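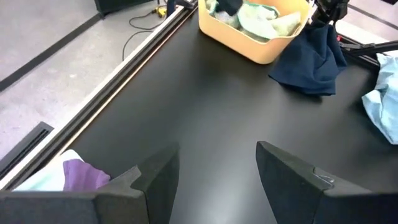
Did Yolanda and Iñaki ever say why they called off the engagement on Gerkstead Nights?

Posted by Amparo Segura

Hello all, I hope somebody kind can help me out. I've been catching up on Gerkstead Nights in the evenings once the children are in bed, and I've got as far as episode 29, where Yolanda Salcedo's aunt sits her down in the kitchen and asks whether she knows about Iñaki's debts. She says she does, he looks at the floor, and then the next episode opens with her living in Nasden on her own! Have I missed a special in between? I don't mind spoilers at all, I'd just like to know what happened with the ring.

Halfdan Lund

You haven't missed a full episode, but there was a reunion programme shown between the two, and the streaming service files it under extras, so it's very easy to skip past. Yolanda talks there for quite a while about the break-up. She says the debts came from the restaurant Iñaki Palacios opened with his brother, that she had known from the start, and that what upset her was hearing her family discuss it in front of the cameras before he'd had a chance to tell his own mother. She gave the ring back in October. They were still speaking when it was filmed – he'd even helped her carry the sofa up to the new flat, bless him. Do watch it if you can find it, the aunt says sorry near the end and I had a little cry.

Jerna36

they split up because of the aunt. never liked her

Abelardo Restrepo

Halfdan has it right as far as I remember. I'd only add that Iñaki gave his side on the Jerna podcast a while later, and he was very fair about her, I thought. He said the wedding was going to have 300 guests and he'd have been happier with his parents and a decent lunch. There's talk of the two of them turning up in the Cabanatuan holiday special, but I've only seen that on fan pages – so I wouldn't get your hopes up just yet, Amparo. Enjoy the rest of the series!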